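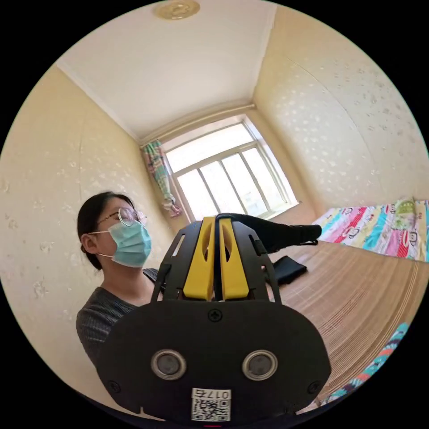
Nomvula Lekota keeps her equipment budget in a spreadsheet with one tab per year and one extra tab called "regrets." She runs purchasing for Kekana, a company that records people doing ordinary household jobs with hand-held grippers and sells the recordings to teams training robots. When we spoke she was halfway through the plan for next year, which has to be signed off in January.

The first line in it is grippers. Kekana has 30 of them in use and wants to get to 100.

"People assume the price of the gripper is the price of the gripper," Lekota said. "I budget each one as a kit. That's the tool, two spare sets of fingers, a charger, a case, a memory card and a share of somebody's time to check it when it comes back. The tool is a bit more than half of the total."

She pays $293 for the parts that go around each tool and treats that as a fixed number. The tool itself she will not discuss, as she is still talking to two suppliers. One is Gundstead, who made most of what Kekana uses now. The other is Flukum, a smaller shop whose sample units arrived in the spring.

The two bids are close on price and far apart on terms. Gundstead wants the whole order placed at once. Flukum will ship in batches and let Kekana change the finger design between them.

"If you'd asked me two years ago I would have taken the discount and ordered everything," she said. "That's the first entry on the regrets tab. We bought a full set of wrist straps in one size. Half the operators couldn't tighten them enough."

Fingers are where the money leaks out, according to Siyabonga Mabuza, who looks after repairs. He replaces them more than any other part and would like the new contract to fix a price for them over the full term.

"The body lasts," he said. "Screws come loose, you put them back in. Fingers wear at the tips, and a worn tip changes how the thing picks up a sock. I swap them before the operators complain."

Mabuza also asked for every unit to carry a code on its label that can be scanned at check-out and check-in. Before that, he said, the log was kept by hand and two units could sit under the same number for weeks. He wants the label cost written into the order this time – it was left out of the last one and came out of his tape and cleaning budget.

Most of Kekana's recording happens in homes, and that shapes the plan too. The work is done in bedrooms and kitchens, with the family's own bedding and dishes. Thandeka Mathebula, who schedules the visits, said a small bedroom is one of the harder places to work, and she wants lighter cases more than she wants more tools.

"An operator goes up the stairs with a bag, sets up on whatever surface there is, and has to be out by four," Mathebula said. "If the case is big, it takes the space you were going to record in. I measured the one they sent us. It's wider than some of the kitchen counters we use."

She has asked for masks, wipes and shoe covers to be moved out of petty cash and given their own line. Lekota agreed to that one without an argument.

Storage is less settled. The recordings go to a service called Conda, billed by the month, and the bill grows with every hour recorded. Going from 30 units to 100 would not quite triple it, Lekota said, because some units are always in repair or in transit. Her draft allows for up to 900 hours of recording a month. Mathebula thinks that is high, given how many visits she can book with the operators she has.

"That's the argument we're having now," Lekota said. "There's no sense in paying for 100 tools if I've got people for 60. So the order may go in two parts, and the second part waits until hiring catches up."

A two-part order would favor Flukum, though she said it was too early to call. She has asked Gundstead to quote again on smaller lots and expects an answer before the plan is due.

I asked what she would tell a company buying its first few units. She said to buy one more than needed, leave it in the box, and write down the name of whoever opens it.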